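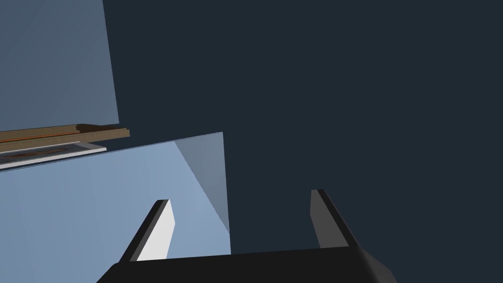
Gripper open, board and the edge of a tray-like object to the left. Simulator view from just behind the fingers.

Workshop tips: teaching a gripper arm to handle flat things

These notes cover hand guiding and remote control for a small bench arm with two fingers. We use the Prustano controller and practice in the simulator first. Most of it carries over to other setups.

Before you start recording

Open the fingers all the way before you move toward the stack. A half-open start teaches the arm to nudge things on the way in.

Put the arm in the same rest position every time. Mark it with tape on the bench, or save it as a preset in the simulator.

Pick one task and write it down in a single line, such as "take the board off the tray and set it on the right." If you can't fit it in one line, split it into two tasks.

Guiding by hand

Hold the arm behind the wrist and keep your fingers out of the gap. Pushing on the fingertips bends the path and you will see a wobble in the playback.

Move at the speed you want to get back. Slow down for the last 4 inches and stop fully before you close.

For thin boards, come in level with the edge, one finger above and one below. If the board lies at a slant, turn the wrist to match it before you go forward. Correcting the angle after contact scrapes the finish.

Working by remote

The view from behind the palm is good for lining up the fingers and poor for judging depth. Keep a side view open in a second window.

See-through panels are easy to misread. Go around the corner with room to spare, even when you can see what's on the other side.

A plain dark background makes a dark finger hard to pick out. In the Vosari viewer you can lighten the background under Display. On a real bench, a strip of white tape on the finger does the job.

Stacked items

Always take the top piece first. Where there is only a thin gap under a board, lift one end a little, pause, then slide the lower finger in.

Do not drag a board across a tray to get a better grip. The arm will learn the drag.

How many tries to record

Our board task took 57 good runs before playback was steady. The Drornwood shelf task took almost 230, mostly on account of the tight corner.

Throw out any run where you bumped something, even if the piece ended up in the right place. Move the stack an inch or two between runs and change the slant now and then.

Save after each run. The older Sydorenko software keeps everything in memory until you close it, and a crash takes the whole session with it.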